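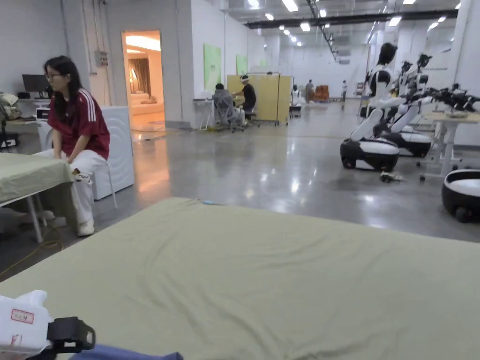 Bed station at Pruken gets its grippers back

I spent an afternoon at the Weda hall in Pruken, and the bed-making corner is running again! If you've followed my updates you know it was down for a good part of November, which was a pain, as the cloth-folding work all goes through there. The big robots get most of the attention (fair enough, they're big), but it was the little hand-held grippers that kept everybody waiting.

The trouble was in the jaws. The crew calls these units Skoriks, and each one has a pair of curved black fingers that close to a narrow V. On a couple of them the fingers had stopped meeting squarely at the tips. You'd squeeze the trigger, pinch a corner of cloth, lift it, and the corner would slide right out again. I tried it on one of the bad ones and got maybe one good pinch out of four, and I can't even blame my technique, because the good unit worked fine for me.

So every Skorik came off the floor and went to the bench. The screws at the pivot plates were the first suspects, and a few had backed off enough that you could wiggle the finger by hand. Those came out, got cleaned, got a dab of thread locker and went back in. The step everyone grumbles about comes after that. You close the jaws on a strip of paper and tug, then move the paper a little and tug again, all the way out to the tips. If it slips anywhere, you loosen one side and start over. I watched one unit go through that three times before it was passed, and the fellow doing it had clearly stopped enjoying himself by the second.

Two sets of fingers were too worn to save. Replacements came from Kuzmenko, the shop across town that does the small molded parts, and they sent 23 pairs, so there's a nice fat drawer of spares now. The old rule was to change fingers when somebody complained. The new one is to look them over every 300 grabs and do the paper test at 200 if the unit has been on heavy cloth like towels. There's a clipboard for it. I give the clipboard until spring, but I've been wrong about clipboards before.

Getting the grippers right was only half of it, though. The camera on top of each unit has to be checked again any time the jaws have been apart, and that part happens out at the bed, with a piece of cloth laid on the sheet and the fingers brought together just over it.
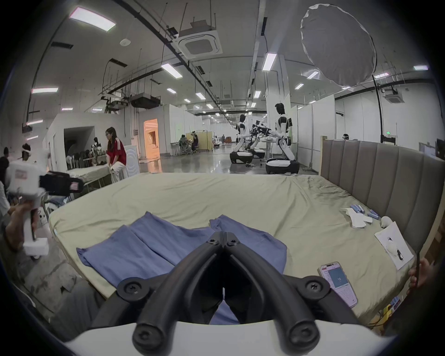

You want both tips to come together at the same spot in the view each time you squeeze, and if they drift to one side you go back and reseat the camera mount before you do anything else. It's fussy work, and a wrinkled sheet is fine for it (I asked, being the kind of person who wants to smooth everything down first). Plain old folding comes after: pick up an edge, bring it over, let go, and see whether the cloth stays with the fingers until you want it to leave.

The first full session after the repair logged 93 clean folds, almost double what the station was managing before it went down. One Skorik is still on the bench with a sticky trigger, and the guess there is lint in the spring. They're going to open it up this week. I'd like to be around for that, mostly because I want to see how much lint.

Next on the list is the battery charging on the wheeled bases, where one dock has been cutting out overnight. If you're due on the bed station in the mornings, pick up your gripper from the bench, sign the clipboard, and please don't tighten the pivot screws yourself. Bring it back and somebody will do it with the right driver.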